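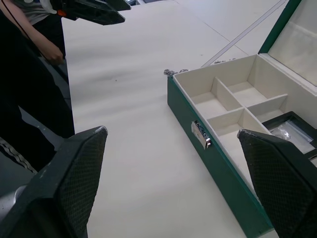

¿A qué temperatura conviene dejar el termo eléctrico si en casa vivimos dos personas?

A 60 grados. Por debajo, el margen frente a la legionela se reduce y además pierdes volumen útil de agua mezclada.

termo_norte
Discrepo en parte. Con el Mulstead de 80 litros lo tengo a 50 y un ciclo semanal a 65. Las pérdidas estáticas bajan y la resistencia acumula menos cal.

rocha31
¿Qué dureza tienes? Aquí medimos 31 grados franceses y a 60 el ánodo de magnesio me duró 11 meses.

termo_norte
Agua blanda, 6 grados franceses. No es comparable.

jl_caldera
La dureza no consume el ánodo, lo hace la conductividad. rocha31, mira si tienes manguitos dieléctricos en las dos tomas — sin ellos hay par galvánico con el cobre.

rocha31
Solo en la de fría. El instalador dijo que en la caliente no hacía falta.

jl_caldera
Pues hace falta. Es la que más trabaja.

Mulero_84
Yo no bajaría de 60 sin programador. El ciclo semanal a mano se olvida. El Cladby antiguo no lo trae, el nuevo sí.

termo_norte
El mío lo hace solo, menú 4. De acuerdo en que a mano no es fiable.

rocha31
Pido el manguito y cambio también la junta de la brida. ¿Par de apriete?

jl_caldera
El del manual. En cruz y repasando con el depósito lleno.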